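Ralasora Workplace Services
Automation at the Lurel Site: Questions and Answers for Staff

Last updated August 27, 2018. If your question is missing, send it to Hussam Fakhoury in Operations or leave it in the box by the time clock.

What is changing?

The wash and sort room at Lurel is getting robot arms for part of the dish return line. The arms will clear light items from returned trays, such as plates, sponges and small containers, and set them in the right place for washing. Loading the washers, checking clean dishes and packing orders will still be done by people.

How many people does this affect?

There are 376 employees across all our sites. The nine who work on the return line at Lurel will see a direct change in their daily work. The Jitard and Khoury sites are not part of this phase.

Will anyone lose their job?

No positions are being cut in this phase. All nine return line staff keep their current pay grade and hours. If someone leaves on their own, the opening may be posted as an arm operator job, and current staff will be able to apply first.

What will return line staff do instead?

Most of the repeated lifting of light items goes away. In its place there will be more checking and more fixing. An operator lays out the work area, starts the arm, watches for missed pickups and steps in when something is dropped or stuck. You will also record problems on the shift sheet – item, time and what you did.

What does the work area look like?

For training we use flat boards marked off with blue tape. The tape makes rectangular cells, and operators learn to talk about item positions by cell, so that two people looking at the same board mean the same spot. Items go inside the cells. A plate with a sponge on it is one of the harder setups, as the two have to be handled as separate items and the sponge may sit at an angle. 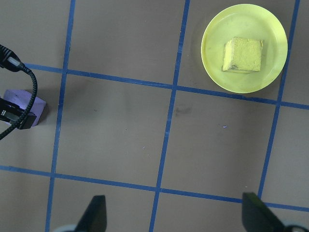
Do I need to know how to program?

No. The arms are set up by Tamer Khasawneh and the automation team. Operators use a start button, a stop button and a short menu. Anyone who wants to learn more about setup can ask Tamer for a place in the advanced class.

How long is the training?

Eight hours, paid at your normal rate and held during your regular shift. Half is spent on safety and half on practice at a board. You will be signed off by a trainer before you run an arm alone. If you need more time, you can repeat the practice part.

Is it safe to stand near the arm?

Stay behind the floor line while the arm is running. To move an item by hand, press stop and wait for the green light first. Do not reach between the gripper fingers at any time, including when the arm is paused. Any operator can stop an arm for any reason and will not be written up for it.

Will the cameras be used to watch me?

The camera on the arm points at the work surface. Its recordings are used to find out why a pickup failed. They will not be used for attendance, reviews or discipline. Hands may show up in a recording if you are resetting items, and the same rule applies.

Who is responsible if the arm breaks something?

Write it on the shift sheet. Broken dishes caused by the arm are charged to the project and do not count toward the line's breakage numbers.

Will there be a speed target?

Not before February. Until then we are only recording how often an operator has to step in. Any target after that will be discussed with the line staff before it is posted.

Can I say no to operator training?

Yes. Staff who prefer hand work can ask for a transfer to washer loading or packing at Lurel. Put the request in writing to Hussam Fakhoury. You will get an answer within eight working days.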